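Sinum Wall Covering, Winter Birds
Item 391

Non-woven wall covering with a matte printed face. The pattern shows bullfinches among bare branches, pine cones and dark blue leaves on a pale ground with snowflakes. Suited to dry interior walls and partitions.

Roll width: 50 cm
Washability: damp sponge, no solvents
Adhesive: Gamano paste, applied to the wall

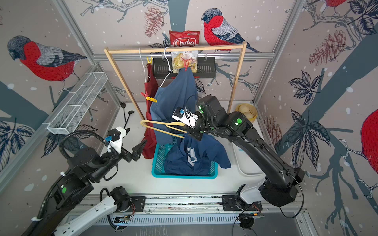
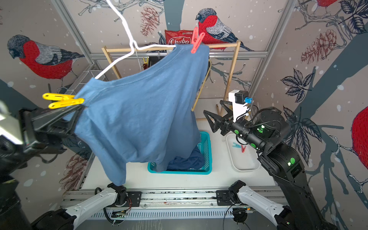
Let primed plaster dry for 22 hours before hanging. Butt the seams — do not overlap. Trim at inside corners and start the next strip on a fresh plumb line. Rolls from different batches may vary in shade, so check the batch number on each label before cutting.

Trade orders over 800 rolls: contact Seon-mi Chae, Vorumik sales desk. Next print run: December.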